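# Plidemby: interviews with couples who run a business together

Transcripts and coded answers from co-owners who are also married or living together. Collected by Ieva Liepiņa and Stijn Verbruggen at Flumach. Last updated June 3, 2019.

## What is in it

- `answers.csv` – 3,044 coded answers, one per row
- `couples.csv` – 370 couples, one per row
- `codebook.md` – what each code means

Each couple was interviewed 2 times: once together, once apart. The apart interviews carry the suffix `_a` or `_b`. The letters follow the order of the calls and say nothing about who holds the larger share.

## Topics

Who signs checks, who hires, how pay is split, what happens to the company in a divorce, and whether work talk is allowed at dinner. Firms range from print shops to bookkeeping offices. Franchises were left out.

## Known problems

- `years_open` is blank for firms that changed legal form. Use `first_sale` instead.
- Joint interviews tend to run longer, and one partner often does most of the talking. We coded the couple's answer, so a disagreement only shows up if somebody said it out loud.
- Early calls used a 5 point scale for `tension`. It was dropped in May and the column is no longer filled.
- Couples who had already closed the business are underrepresented.

## Use

Free for teaching and research. Please don't try to identify firms from the town and trade fields. Commercial use needs written permission from Flumach.

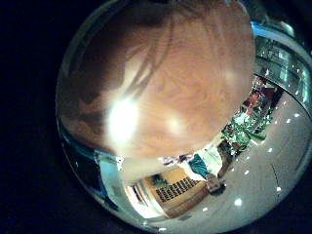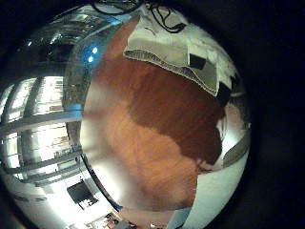
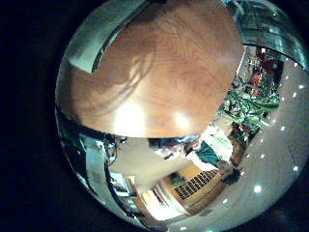
Brown surfaces at close range; wood in the second and third.

## Comments

**Iqra Naqvi:** Is the divorce question asked in the joint interview too, or only apart?

**Stijn Verbruggen:** Only apart. The codebook has the wording.

**Cor Dijkstra:** The pay split column has commas as decimals in some rows. Easy to fix, but it broke my import.

Contact: Ieva Liepiņa, Flumach | © 2019 Flumach | Back to top

This site uses cookies to remember your settings. Accept | Decline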